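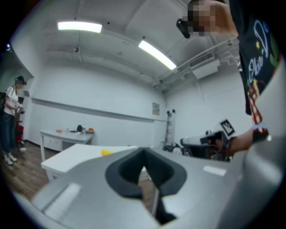

Hands at work, April

Jarness Hard Iced Tea: progress report to the Vermeulen fund

We're six months in, and there is a lot to tell you! The short version is that the peach recipe is finished, the lemon one is close, and the first proper batch is in cans.

Recipe work
The peach tea took longer than planned. Our early brews came out thin once the sugar had fermented, so we moved to a stronger black tea, steeped for less time, and added the fruit after fermentation. The change was huge. It now sits at 5% alcohol and tastes like tea first, with the peach coming in behind it. Lemon still has a sharp finish that we want to soften (we have two versions aging in the cold room, and I already have a favorite).

Production
We filled 2000 cans in April on the shared line at Nundetti. Of those, 88 were set aside as rejects, mostly dented rims and a few low fills. The line crew think a slower feed will fix the rims, and we'll try that on the next run. Label approval came back with one small change to the alcohol statement, now made.

Tastings
We held 2 tastings, one in a beer garden and one at a farm shop. People loved the color and kept asking if it came in a bigger can. Several found the peach a bit sweet on its own but just right over ice, so we're adding a "serve over ice" line to the can. A few asked for a half-strength version, and that has gone on the list for next year.

Money
Spending is on track except for tea leaf, where the stronger blend costs more than the one in our original budget. We covered the gap by putting off the printed cartons and would like your okay to keep that change through summer.

Next steps
Settle the lemon recipe, book the second canning date, and run shelf-life checks on the peach cans through the warm months. We'll send the lab sheets with the next report, along with a mixed case for your office as soon as the lemon is ready.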